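Etari 5 räumt bei den Weiterleitungen auf – und gleich ein bisschen mehr

Das Redaktionssystem Etari ist im Februar in Version 5 erschienen. Die Entwickler versprechen kürzere Ladezeiten, eine überarbeitete Seitenverwaltung und »sprechende Adressen ab Werk«. Gesprochen haben die Adressen dann tatsächlich, vor allem mit den Betreibern, die sie nicht wiedererkannten.

Beim Umstieg schreibt Etari sämtliche Permalinks in ein neues Schema um und legt für die alten Adressen Weiterleitungen an. So steht es im Änderungsprotokoll, dritter Absatz von unten, gleich nach dem Dank an die Übersetzer. Unerwähnt bleibt, dass Adressen mit Umlauten beim Umschreiben leer ausgehen. Wer seine Seiten »Öffnungszeiten« oder »Über uns« genannt hat, also so ziemlich jeder im deutschsprachigen Raum, schickt Besucher und Suchmaschinen nun auf eine Fehlerseite. Die lädt allerdings wirklich schneller als früher.
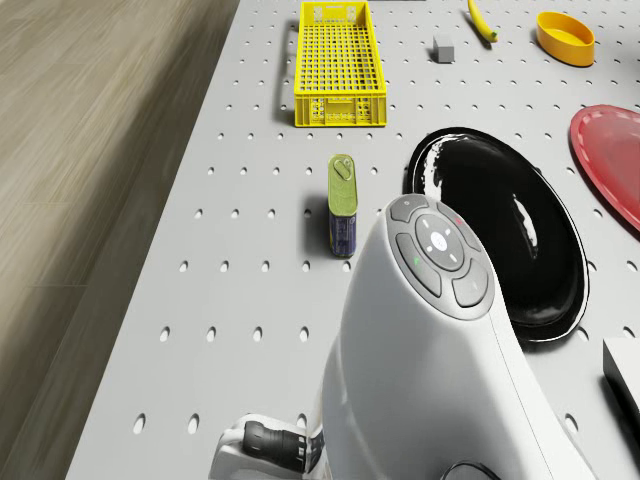
Gelber Kunststoffkorb auf gelochter Tischplatte, Computergrafik.

Erwischt hat es unter anderem das Regionalportal Piterness. Dessen technischer Leiter Calum Pringle zählte am Morgen nach dem Update 879 tote Adressen. »Wir hatten vorher eine Sicherung gemacht«, sagt er. »Die lag unter einer Adresse mit Umlaut.« Das Portal läuft inzwischen wieder auf der Vorgängerversion, die Sichtbarkeit in der Suche ist nach eigenen Messungen um 29 Prozent gefallen.

Ayman El-Sayed, bei Etari für die Veröffentlichungen zuständig, bestätigt den Fehler und spricht von einem »Randfall in der Zeichenbehandlung«. Im Forum des Projekts ist der Randfall derzeit der mit Abstand längste Diskussionsfaden. Dort wird auch das Zusatzmodul Protis empfohlen, das verlorene Weiterleitungen aus den Serverprotokollen rekonstruiert. Autor Bhupendra Bajpai hat es für den Umstieg auf Version 3 geschrieben, bei dem schon einmal Adressen verschwunden waren. Er habe, teilt er mit, kaum etwas ändern müssen.
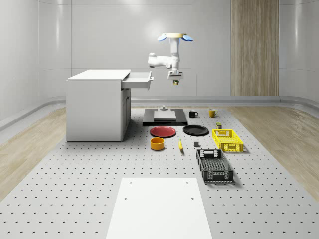 Soll man jetzt auf Etari 5 umsteigen?
Wer Umlaute in seinen Adressen hat, wartet besser auf das Korrekturpaket; alle anderen exportieren vorher ihre Weiterleitungsliste und prüfen sie nach dem Update von Hand.

Das Korrekturpaket soll noch im Februar kommen. Das neue Standarddesign Nông, eigentlich das Glanzstück der Version, wird gesondert nachgereicht, weil seine Vorschauseite bei Redaktionsschluss nicht erreichbar war. Der Fehlercode lautete 404.

Diese Website verwendet Cookies. Mit der weiteren Nutzung stimmen Sie der Verwendung zu. Einstellungen | Akzeptieren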